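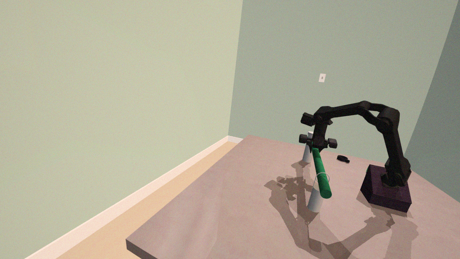

Why did the gripper open by itself in the middle of a task?
A wrong limit in the software told it to release when the motor felt warm, and at Drarkent the motor felt warm very often.

Shahla Sharifi found the fault in June, after 3 weeks of looking in other places. She works on insertion tasks at Drarkent, in Riihimäki, where an arm must bring a rod into a narrow opening. "First we blamed the rod," she told me. "Then we blamed the friction. We changed the friction so many times that I am ashamed of it."

The simulation did not show the problem. In 3,000 runs the virtual arm kept its hold each time, for a simple reason: the model had no motor temperature. On the real cell the gripper opened at run 668, and the rod fell on the safety mat. "It was a light rod, so we laughed," Sharifi said. "With the parts which Florar sends us, I would not laugh."

Her colleague Santeri Miettinen had copied the limit from an older gripper. He does not hide it. "I wrote the number, and I did not read the manual again," he said. "The old gripper was made to open when it had trouble. For a door that is good. For a load in the air it is dangerous."

Now the gripper stays closed and the arm stops. A person must come and press the release. Sharifi has also put a heat model in the simulation, but she does not trust it yet. "It runs too cool," she said. "Santeri is measuring the motor again this week."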